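Storing boxed equipment in the Druvemgate stores
Guidance for stores users, updated Aug 30, 2018

Boxed cameras and other small instruments are to be kept in lined plastic bins on the Bronari shelving. Please read the label on each carton before putting it away, as cartons of different models may look alike from the front.
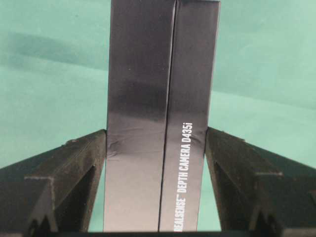 STORES AND EQUIPMENT

Checking the carton
Find the printed side and note the full model name, including any letters and figures at the end. On tall black cartons the name may run lengthwise down a narrow side. Enter it in the Muso register under heading 3164. A creased carton may still be stored, but the crease should be recorded.

Packing the bin
1. Spread a cloth over the table and set the bin on it.
2. Line the bottom of the bin. Wrinkles in the lining do no harm.
3. Place the cartons in one at a time, with the lettering in view — never face down.
4. Leave a gap of roughly 2 cm at the end for lifting them out. 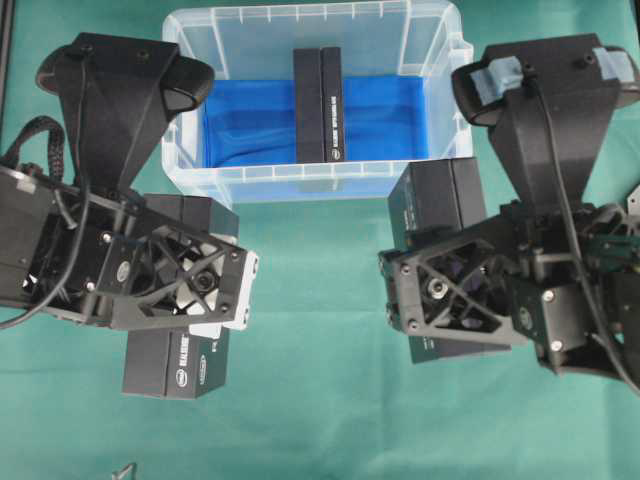 One carton in the lined bin, with two more on the green cloth.

Bins may be stacked up to four high. Those going to the Bautista building require a transfer slip, which must be handed in by 12 noon.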